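The River Comes Back to Lutport

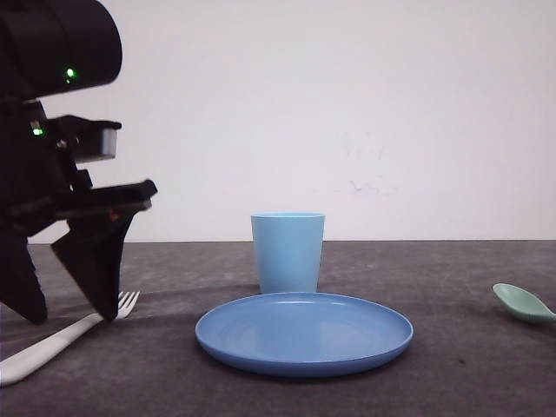 A black robotic arm with two small green lights over a dark gray tabletop.

In November the water at Lutport is high and brown, and the people of the town walk to the old bridge to look for trout. For many years they saw very few. The Mikard is a short river, only 18 miles, but it had seven dams, and the fish could not pass them.

Two of the dams are now gone. The first was at Rosales, where a mill stood until the roof fell in. The second, near Jelis, was harder to remove – the farmers there used its pond for their cows, and they wanted new wells before they agreed. They got the wells.

Last fall 50 trout nests were found above Jelis, on gravel which had been under deep mud. It is a small number for a river, but the older fishermen speak of it with much pleasure. They still put back every fish they catch. The next dam belongs to the town, and the talks about it will continue through the winter.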